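How to write a walking route that other people can follow

Posted August 2018

I've been writing up walks for our village newsletter for a few years now, and the first one I did was dreadful. Three people rang me from the wrong side of Porneck to ask where the stile was (there wasn't a stile, I'd remembered it from another walk entirely). So I've got a bit better at it since, and a few of you have asked how I go about it. Get yourself a hot drink and a stack of scrap paper and we'll start.

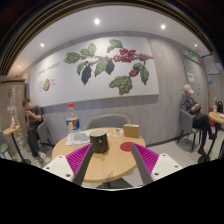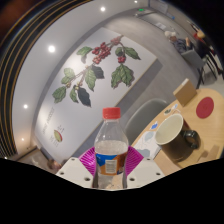
Step 1: Walk it once just for pleasure

Leave the notebook in your bag the first time round. You want to know whether it's a nice walk before you spend a whole evening typing it up! My Gosling Wood loop looked lovely on the map and then half of it was alongside a bypass. If you get home and think you'd happily do it again, carry on to step 2.

Step 2: Walk it again and write everything down

Now take the notebook. Use a pencil, as biros sulk in the rain. I put a new number every time the walker has to make a choice, so a fork gets a number, a gate with one path beyond it doesn't. My Plondham to Cevell walk came out at 27 numbers, which is a lot, but there's a fiddly bit through the allotments and I'd sooner have too many than have people wandering about among the beans.

At each number I jot down:

what you can see from where you're standing
which way you turn
what tells you you've got it right

That last one is the bit most people leave out, and it's the bit I'm always most grateful for when I'm following somebody else's directions. "After the footbridge you should have the hedge on your right" is worth its weight in gold.

Step 3: Pick landmarks that will still be there

I once wrote "turn left at the blue caravan". You can guess the rest. Churches, bridges, railway lines and streams are all good. Signposts are all right but they do get knocked round. Crops are hopeless, and so is anything with a For Sale board on it. Trees are fine if they're big and on their own, but please don't say "the old oak" unless you're sure it's an oak (mine was a sweet chestnut and I had a letter).

Step 4: Left, right and compass points

Use left and right for turns, and only ever from the walker's point of view with the path behind them. I add a compass direction in open fields where the path isn't clear on the ground, so something like "cross the field diagonally right, heading north-east, to the gap in the far hedge". Don't use compass points on their own. Plenty of people haven't a clue where north is and they shouldn't need to.

Step 5: Give times as well as distance

The whole Plondham walk is 5 miles. I do like to say how long the longer stretches take too, so mine has "allow 30 minutes along the river" in it. Say whose pace it is! I'm slow and I stop to look at ducks, so I put "at a dawdle" next to mine.

Step 6: Type it up the same day

Your notes will make perfect sense that evening and none whatsoever by the following week. I've still got a page that just says "NOT the second one" with a line under it. Keep the sentences short, start each one with the turn, and put the warnings before the thing you're warning about. "Mind the drop" is no use after the drop.

Step 7: Send somebody else round

Find a friend who doesn't know the path, hand them the sheet and follow a little way behind with your mouth shut. This is very hard. Wherever they stop and frown, put a cross on your own copy and go back and fix that number when you get in.

Put the bus number at the top of the sheet as well, along with where to park and whether there's a loo. I forgot the loo on the Cevell one and I'm still hearing about it.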